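Rollow Teach Kit - two-arm hand guiding and remote control
Nakbridge Automation / Teaching gear / SKU 773-B

Show the arms the job once or fifty times, keep the good takes, bin the rest. Rollow clips on to most six and seven joint arms. No programming pendant needed for day to day work.

Two ways to teach
Hand guiding: squeeze the cuff, arms go light, walk them through it. Best for short reaches and anything near a rack or shelf.
Remote: sit at the Gevemura leader handles up to 60 m of cable away, arms follow. Better for two-handed jobs, and you're not leaning over the table blocking the view.
Swap between the two mid-session, recording keeps going.

What's in the box
2 x guiding cuffs, left and right (marked - don't mix them up)
1 x pair Gevemura leader handles, with foot pedal
1 x Chisholm recorder, holds 250 hours
Cables, colour coded
Bench clamps, hex keys, printed quick start

Specs
Record rate: 64 samples a second per joint
Leader handle weight: nearly 773 g each
Power: 240 V, Australian plug. Other plugs on request
Colour: grey only for now

Good for
Food counter work, packing, kitting, sorting, light assembly. Start with one item and one tray, get twenty clean takes, then add clutter. Customers who start with the full counter allways come back asking why it's messy.

Pedal: press to start a take, press again to keep it, hold to scrap it. Takes are named by time unless you type something in. Type something in. 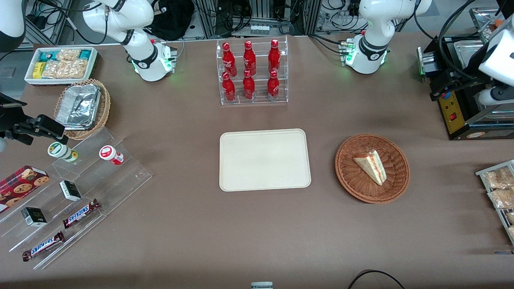

Two-arm snack counter: sandwich basket, bottle rack, stepped display, tray in the centre.

Not included: arms, grippers, bench, licence for the replay software (sold seperately, per site).

Lead time
Kits ordered now ship from October stock. Spare cuffs and pedals ship same week. Schools and TAFEs - ask for the education price before you order, we can't apply it after.

Page updated 2024-01-17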